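Mikisine: hand-held gripper recordings, clear acrylic parts

README, revision 2
Last edited 28 Sep 2025

Summary

Mikisine is a small set of recordings made with a pair of hand-held grippers in the Amimthorpe shared workshop. The task is handling clear plastic parts on a white table. The set was built to test the Lutura gripper design on objects that depth sensors and edge detectors handle badly. It has 37 episodes. Each one covers a single attempt at the task and lasts up to 22 seconds.

Hardware

Both grippers are built from the same Lutura files. Bodies and fingers are black printed parts, with brass threaded inserts wherever a screw is removed often. The fingertips are separate pieces and can be swapped without taking the body apart. Each gripper carries its own camera, mounted so that both fingertips stay in view at every opening width. There is no depth sensor and no force sensor.

Test objects

The main object is an open-topped acrylic box with a curved channel on one side. The channel makes the box awkward to grasp from that side, so most episodes approach at a corner. Walls are clear, and the table shows through them.

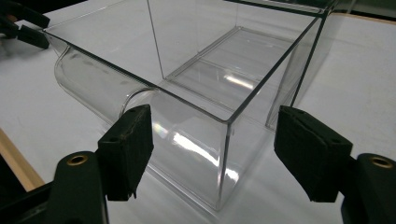

Acrylic box with side channel, fingers at the front corner, what appears to be a second gripper at upper left.

Expect glare on the walls and false edges from reflections. No matte spray or tape was used on the acrylic. Smudges were left in place between episodes. Anyone training a segmentation model on this set should check the masks by hand near the rim, where the thin dark edge line is often the only usable cue.

Recording procedure

1. Open both grippers fully and start the two cameras.
2. Hold the gripper over a bare part of the table for the reference segment.
3. Carry out the task at normal hand speed.
4. Open the fingers, back away, and stop recording.

The reference segment is used to set white balance and to find the fingertip outlines for the width estimate.
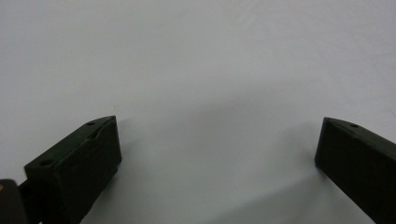
Width is computed from the distance between the two tip outlines and written once per video frame. It is a relative value from 0 (closed) to 1 (open). Shadows between the fingers can pull the estimate low, so the script ignores the lower third of the frame. Episodes where the outline fit failed are kept and carry the flag width_bad.

Files

episodes/ video, one folder per episode
width/ opening values, CSV
splits/ train and test lists (the test list has 20 percent of episodes)
tools/ Thaweesak, the script that aligns the two video streams

Known problems

The streams are aligned by a hand clap and can drift toward the end of long episodes. Exposure was left on automatic in the February recordings and locked in all later ones. Gripper pose is not included.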